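Eleven Years of Away Games

7 Jan 2025

I have followed Clavbridge women's soccer for 11 seasons, which is long enough to know better.
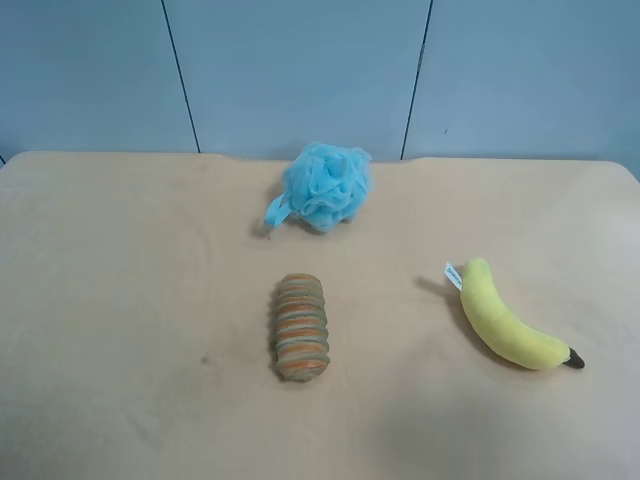
The winter break is when I do my best supporting. No goals conceded, no buses to Hidberg, no tinned soup at halftime. We finished 14 points behind Dolinow last year and lost the cup tie in the 58th minute, to a corner we had all seen coming — all except our back line. The gate that night was 378, counting the dog.

Season tickets for April went on sale this morning. I bought mine before breakfast.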